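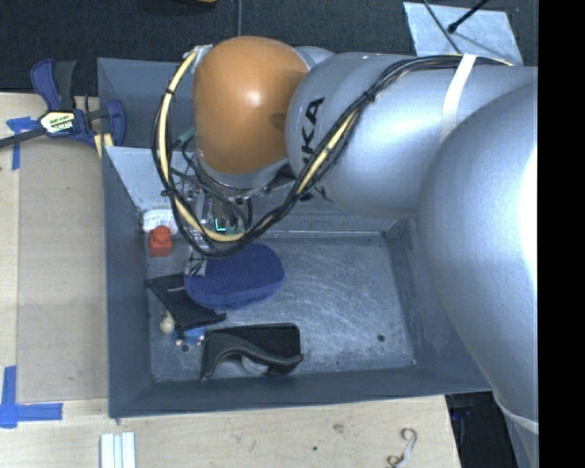
# Metal bins on a wood bench top, worth it?

**urcombe_shed** wrote:

I'm redoing the sorting bench this August and want to get away from plastic totes. I have a line on 21 gray sheet-metal bins from a shop that's closing. Sloped sides, fairly deep, scuffed up on the bottom inside but otherwise straight. They'd sit right on the bench, which is pale wood with an oil finish.

Mostly I'd use them for odds and ends. Sponges, sanding pads, rags, small castings. Does anybody run metal on wood every day? I'm worried about the top getting chewed up.

---

**dikance** wrote:

I've had metal bins on a maple top for 10 years. The top has scratches. It's a bench. Run your hand around the bottom edges before you buy them and file down any burrs, and you'll be fine.

Sloped walls are good for soft stuff. You can get your fingers under a sponge in the corner without fighting it.

---

**Tlapale40** wrote:

I'd pass. I went the other way, metal to plastic, and haven't missed the metal once. The noise alone was enough. Every time somebody dropped a fitting in one you could hear it across the building. They also sweat in the spring if the shop isn't heated, and you end up with a rust ring on the wood. I had to sand two out.

Scuffs inside mean the coating is probably gone there too, if it had one.

---

**urcombe_shed** wrote:

I think they're bare galvanized, but I didn't look hard. The seller said zinc. They want 40 dollars for the whole lot, so I'm not out much if half of them turn out bad.

---

**dikance** wrote:

For that price buy them and stop asking.

Scuffed galvanized is not a rust problem indoors. Tlapale's bins were painted steel, if I remember the old thread right, and that's different.

---

**Tlapale40** wrote:

They were painted, yes. The noise is the same either way.

---

**E. Ochoa** wrote:

Cut a piece of rubber shelf liner for the floor of each bin. It takes care of most of the noise, and small parts don't skate around when you pull the bin toward you. Put a second piece underneath if you care about the bench top.

One thing on sponges: don't put them away wet in a metal bin. The water sits underneath and you get white powder on the zinc. I let mine dry on a rack first.

Evaristo Ochoa

---

**berden_bench** wrote:

I don't agree on liner inside the bin. It collects grit, and then the grit gets into the sponges, and then you're scratching whatever you wipe. A bare metal floor you can just tip out and wipe down. Under the bin, sure.

---

**E. Ochoa** wrote:

Fair point if you're polishing. I'm wiping down cast parts and it has never mattered.

---

**dikance** wrote:

What size are they? If they're deep, don't put them at the back of the bench. You'll be reaching over the front row all day and you won't see what's in them.

---

**urcombe_shed** wrote:

19 inches on the long side, haven't measured the depth. I was going to do one row along the front and keep the spares under the bench.

Picking them up tomorrow morning. I'll put liner under them, leave the insides bare to start, and see how bad the noise is.

---

**Tlapale40** wrote:

Bring gloves for loading. The edges on old sheet metal will get you.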